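The Case for a Common Lending Store

Local authorities have long accepted that books should be held in common. The same principle has been slow to reach the ordinary goods of the household, although many of these are bought for a single need and then kept for years. The town of Ullden should establish a public lending store for such goods, and should fund it as a permanent service.

The present arrangement favours households with money and space. A family in a large house may keep spare bedding, folding chairs and a carpet cleaner against the day they are wanted. A tenant in one room cannot. 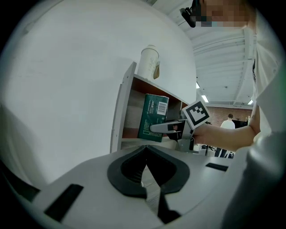
Charitable schemes have met part of this need, and their work deserves respect. They depend, however, on short grants and borrowed premises. When a grant ends, the stock is dispersed and residents lose a service on which they had begun to rely. In January, 758 residents signed the petition presented by Gwawr Parri, asking the council to take responsibility for lending in the town. Their request was modest and should be met.

Objections have been raised on grounds of cost. Councillor Hefin Lewis has argued that public money should not compete with local shops. His concern is fair, but the trade at risk is small. A resident who needs a stepladder for one afternoon will often go without, or ask a neighbour. Shops would also gain from supplying and repairing the stock.

A second objection concerns hygiene. Certain articles, pillows among them, are best given outright to people setting up home, while others may be lent safely after proper cleaning. The rules should draw this line clearly and publish it at the counter.
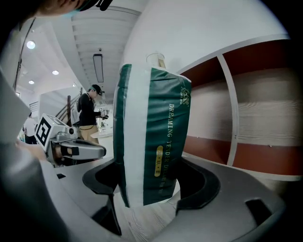
Who should pay when a borrowed article is damaged?

Fair wear should be met from the service's own budget, and borrowers should pay only for loss or plain misuse, up to a limit of 40 pounds.

A deposit would be simpler to administer, but would exclude many of the residents for whom the store is intended. The council should open with two branches, one of them within walking distance of the northern estates, and should keep both open into the evening.

Seren Nicholas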